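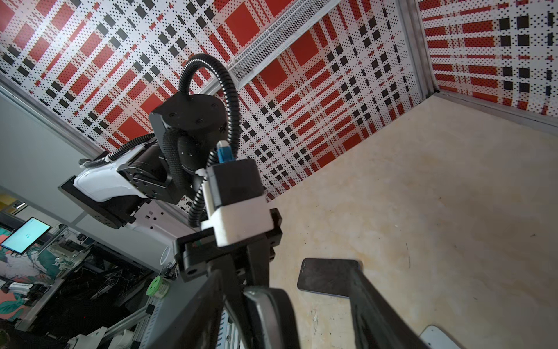
I am a pegboard person, and I have been one since we moved into this house and I discovered the previous owners had put every single screwdriver in one bucket. So today's page is all about getting your tools up on the wall and keeping them there! Mine started out plain brown and gloomy, and for ages I thought that was the only way the stuff came. Then I started fooling around with color, and I'm a convert. A white perforated panel with a big red and black tartan on it makes a workshop wall look like somebody cares about it, and the bold squares are handy when you're hanging things, too. I just line up the hooks with the edge of a red square and skip the level.

**Before you put it up**

Pegboard needs breathing room behind it or the hooks won't go in. I screw wood strips to the studs first, then the board to the strips. My sister-in-law Kanchan glued hers flat to the drywall and had to pry it all off again (the drywall came along for the ride). If you're on concrete or block, use proper masonry anchors and go slow with the drill.

Paint it before you hang it. Use a small foam roller with hardly any paint on it, otherwise the holes fill up and you'll be poking them out with a nail all evening. Ask me how I know. For a plaid or tartan, let the base coat dry overnight, then mask off one direction of stripes at a time. Press the tape down hard around the holes, that's where it bleeds.

**Laying it out**

Lay everything on the floor first! I put down an old sheet and shuffle tools around on it until I like it, then take a picture on my phone. Things I grab every day go between my waist and my eyes. The pipe wrench I use every October can live up by the ceiling.

Leave gaps. You will buy more tools, I promise you.

**Hooks that won't stay put**

Oh, this one drives me up the wall. You lift off the hammer and the hook comes with it. A dab of hot glue on the back of the bent part holds it nicely and still peels off if you change your mind. Zip ties work even better if you can reach behind the board. Hằng Mạch wrote in to say she slips a bit of rubber tubing over the end of the hook before pushing it in, and I tried it on 4 of mine and I love it.

**Small stuff**

- Jam jar lids screwed to the underside of a shelf, jars twisted up into them. Good for screws, washers, those little felt feet.
- Sandpaper on a clipboard, hung from a hook. I keep the 200-something grits at the back.
- A magnet strip for drill bits. Wipe it now and then, it collects filings like crazy.
- Tape rolls on a length of dowel.

**Cleaning it**

Vacuum with the brush attachment, top to bottom, then a barely damp cloth. Don't soak it if yours is hardboard, because it swells around the holes and never goes back.

Next time I'm doing drawers, and yes, Kiều, I will get to your paintbrush question. If you've got a drawer trick, send it over before then!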